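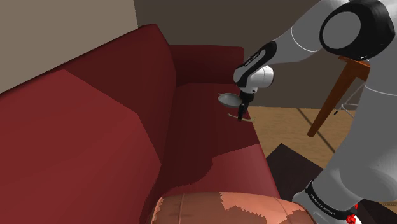

J'ai fini par remplacer le planificateur de trajectoires dans notre simulateur. L'ancien marchait bien tant que le bras travaillait au-dessus d'une table. Dès qu'on lui demandait de poser une cuillère sur l'assise d'un canapé, il passait son temps à échouer.

Le problème venait des maillages de collision. Le canapé était approximé par une seule enveloppe convexe, donc le creux entre le dossier et l'accoudoir était considéré comme plein. Toute pose finale dans cette zone était rejetée avant même la recherche. Gilles l'avait signalé en mars et j'avais cru à une erreur de repère.

J'ai fait deux changements :

- décomposition convexe des meubles, calculée une fois puis mise en cache ;
- objet tenu attaché au modèle du poignet, avec sa propre marge de collision.

Le second compte surtout pour les objets longs et fins. Avant, le manche de la cuillère n'existait pas pour le planificateur.

Sur 1000 départs tirés au hasard, il reste 127 échecs. La plupart sont des cas où la cinématique inverse ne trouve pas de solution avec le coude du bon côté. Hala propose d'échantillonner aussi la position de la base, ce que je n'ai pas encore essayé.

Le code est dans la branche `vareck` du dépôt. Il faut vider le cache des maillages avant le premier lancement, sinon les anciennes enveloppes sont rechargées sans avertissement.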